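Bruvo Claims Notes

A set of 678 short written notes from household insurance claims, put together for sorting and search work. The notes deal with escape of water, storm damage and accidental breakage in rented homes. Car and travel claims are left out.

What is in the folder

notes.csv has one row per note, with the columns note_id, area, cause, item_group, text and outcome. The area column takes one of three values: Plirside, Mudgway or Dusonthorpe. Outcome is paid, part paid, refused or withdrawn. causes.txt lists the 7 cause codes in use. Code 4 (frost) was merged into code 3 in October and no longer appears.

The notes were typed by claim handlers and the spelling has been left as it was. Names, policy numbers and street addresses were taken out by hand. Sums of money were replaced with bands.
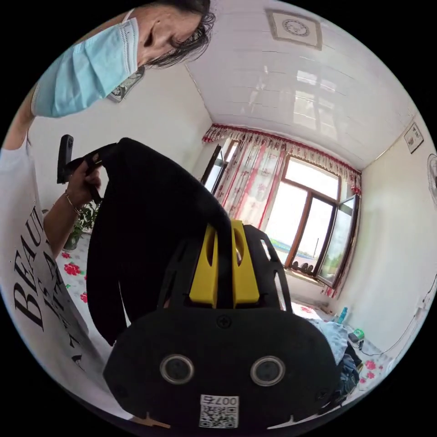
Item group "home electronics": a virtual-reality headset and a handheld controller.

Item groups

Home electronics accounts for 229 notes, the largest group. Headsets, consoles and tablets all go in here, whether they were listed under contents cover or as named items. Mobile phones have their own group.

Known problems

Storm claims from Mudgway are over-represented, as one bad Saturday produced a large batch of them. In 20 rows the outcome field is blank and should be read as "still open". A few Plirside notes use "excess" to mean the amount left after the excess was taken off. These have not been corrected.

Use

Fine for teaching, testing and search. Do not use it to set premiums or to decide a real claim. Please report wrong codes with the note_id and the code you think it should have.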